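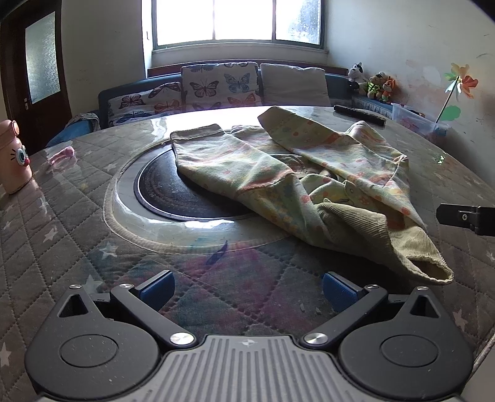 Does a clear top sheet make the quilted cloth underneath pointless, one customer asked us in April, given that it is the sheet that takes all the wear? It does take the wear. The quilted layer still cushions the table and deadens noise, and it keeps the sheet from lying directly on the finish.

Table covers: frequently asked questions
Sowerby Table Linens. Last revised 4th July.

Which cloths can go under a clear sheet?
Any flat or quilted cloth from the Divby and Prareck ranges. Diamond stitching of normal depth causes no rocking. Fringes and raised embroidery leave high spots, and plates will tip on them.

My table has a round inset in the middle. Can it be left uncovered?
Yes. Choose the centre-cut option and give us two measurements: the diameter of the opening and the diameter of the whole top. Measure each twice, at right angles, and send the larger reading. Tables with an oval surround need a paper template.

Can I fold laundry on it?
Yes, once the sheet is dry. Fleece and corduroy do no harm. Zips and metal poppers can scratch the softer sheets, so fold small garments with fastenings turned inwards. Do not leave damp clothes lying on the table overnight — moisture can creep under the edge and mark the cloth.

How do I remove ink?
Wipe with a damp cloth first. If the mark remains, use a little surgical spirit on cotton wool, then rinse. Test near the rim. Ink that has reached the cloth has to be washed out of the cloth.

Can the glare be reduced?
Clear sheets reflect window light, whatever they are made of. The Prastach matt sheet is less reflective, but patterns look slightly dull through it.

Which sheet thickness should I order?
Two millimetres for everyday use. The order code is 3,533 for clear and 1,802 for matt; leave out the comma when typing either into the search box.

How is the quilted cloth washed?
At 30 degrees, without softener, dried flat. Replace the sheet only when the cloth is fully dry.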